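Why I Still Pay for the Second Letter

In our trade we talk very much about the first letter. Which list we rent, which color the envelope has, if the signature is blue or black. The second letter, the one which goes to people who already gave once, receives a small budget and the text from last year. I think this is a mistake, and I want to explain my reasons.

Two years ago I worked on the appeals of Leloven, a small charity that repairs village wells. We mailed 3,109 households from a rented list. From this mailing came 146 new donors. The board was disappointed, and I understand them. After printing and postage the money was almost gone. Somebody proposed to rent a bigger list in June and to try again.

I proposed something else – to write to the 146. The letter was one page, without a gift inside and without a calendar. It told which well their money went to and what was still broken there. In the answer, 25 of them gave again, and several gave more than before. The cost was so small that the printer at Imholm asked me if I had forgotten a zero in the order.

I know the argument against this. Donors leave every year, because they move, or get old, or lose interest, and without new names a house file becomes shorter until it is finished. It is true. Holovko, an agency I respect, builds its whole plan on this argument, and its clients are not unhappy. But when I look at the plans which land on my desk, I see nine parts of the money for strangers and one part for friends. For me this proportion is hard to defend.

There is also a question of manners. A person sends 20 dollars to people she never met. After this she hears nothing for eleven months, and then comes the same letter that a stranger receives, with "Dear Friend" on top. I would not give again. Would you?

At Orura, where I work now, we have 1,689 names in the active file. Every one of them gets a second letter within six weeks, and we write it new each season. Some colleagues find it too slow and too expensive. We discuss it every Thursday, and I did not convince all of them yet.

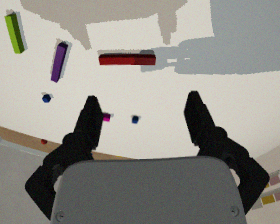
Computer rendering: an open gripper over colored blocks on a white tabletop.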